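4.2 Where people chose to sit

We had expected the window seats at Garkdale to be the favourites, and for the first week or so they were, but as the weather turned in March our readers drifted, a few at a time, towards the more sheltered places (and tended to stay there a good deal longer). Of the 177 people who kept a seating diary for us, 119 named a high-backed seat as the one they would pick for a quiet hour with a book. Many wrote very fondly of them, and one diary gave two whole pages to the comfort of having something solid behind one's head.

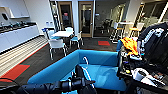

Figure 2. Blue upholstered sofa with a tall, curved back and low side panels.

Marsden, in her earlier study of waiting rooms, found much the same liking for a bit of shelter, though her visitors stayed only a short while and ours were often settled in for the afternoon. We were glad to see the two sets of answers sit so comfortably together. Talking was another matter: some 95 of our readers said they would move to an open bench if a friend came along, and several added, rather kindly, that they would not wish to disturb whoever was reading next to them. We return to these sociable movers in Section 5.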